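Search this site Enter keywords Go

Print this page | E-mail this to a friend

A Place for Every Plug, and Every Plug on the Floor
By Tobiloba Shehu

I own 70 cables. I know this because I spent a Thursday evening laying them out on the living room rug, and because my wife came in, looked at them, and went to bed at 8:15.

The occasion was the purchase of a mounting board. If you have never shopped for one, a mounting board is a flat plate with clips and slots on it, and you fix it to something upright, and then your cables and plugs live there instead of wherever they live now. Mine came from a small outfit called Olaniyan and it is gray. I looked at the Mundent, too, which comes in four cheerful colors and costs twice as much, and I decided that a person who needs cheering up by a cable holder has let things slide further than I have.

My complaint is with the whole idea of the assigned spot. Somebody at a drawing table decided that I would have a certain number of thin cables, a certain number of fat plugs and one large square thing. I have been through the house and I don't have a large square thing. I have an adapter shaped like a bar of soap that a guest has used, and I have a charger for an Aro shaver that died years ago and whose charger I can't throw out, in case the shaver gets better. Neither is square. For a week I felt I was failing the board.

You can feel this way about a silverware tray, of course. Every tray has the long slot along the side that is meant for something, and in every house I have visited it holds birthday candles and one chopstick. But the tray is in a drawer, and you can shut the drawer. A mounting board hangs out in the open and shows you its vacancies.

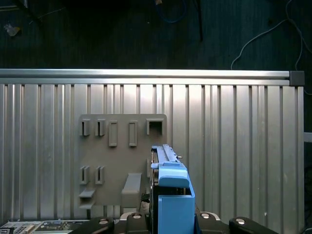

Then there is the question of the clip. A U-shaped clip is two little walls and a gap, and it is a fine thing if your cable is exactly as wide as the gap. A thinner cable falls out during the night. A thicker one goes in if you lean on it, and after that it's a permanent resident. I own cables in every width but the one intended, and I suspect the intended one is sold by the people who make the clip.

My brother-in-law, who works at Datatden and has opinions about racks, told me I was thinking about it backward. You choose the board first, he said, and then you buy equipment that fits the board. He said this with a straight face over a plate of my potato salad. He has a workroom where every connector has a seat with its name on it, like a wedding, and I'll admit I stood in there a while. It was very quiet. I also noticed he had to walk to the kitchen to charge his phone.

What I would like is a board with less confidence. Give me two hooks, a ledge and a shallow tray, and leave the rest to me. The best storage I ever had was a coffee can with a bent nail through the side. It held keys, batteries, a tape measure and, for one whole July, a harmonica. It never once suggested that I ought to own something else.

The Olaniyan is still up. I've hung a pair of scissors on it and a rubber band, and both of them seem happy. The cables are in a shoebox in the hall closet, under the other shoebox.

Print this page | E-mail this to a friend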